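October – Lekota cell, wrist + finger checks

Back on the left-hand arm. Forough Nikzad had it stopping mid-reach all morning, same fault, wrist joint over torque. Cleared it twice, came back at cycle 268 and again at 299. Not the payload, the flowers weigh next to nothing.

Took the wrist cover off. Cable clip had walked down the link and the camera lead was pulling tight at full roll. Moved clip up one hole, new tie, left more slack. Checked by hand through the whole range, no snag. Finger screws were a bit loose too – retorqued both, witness marks in paint pen so we can see if they move agian.

Re-zeroed the gripper after. Old open value was 1,809 counts, kept it, closes clean on the feeler.

Then back to the hydrangeas and the clear box, arm speed at 100 percent.

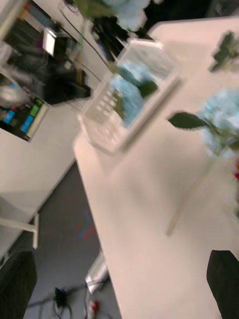

Do the fingers need a new zero every time the screws are touched?
Every time, even for a quarter turn. The closing point shifts enough to crush a stem or miss it, and the log won't tell you which.

Still to do:
– order spare clips from Gredora, down to the last two
– copy new offsets to the Trultier controler, old file is still loaded there
– ask Forough if the right arm has the same clip, probly does
– wipe finger pads before the evening run

Leaving the cover screws finger tight until tomorrow, want one more look at the lead.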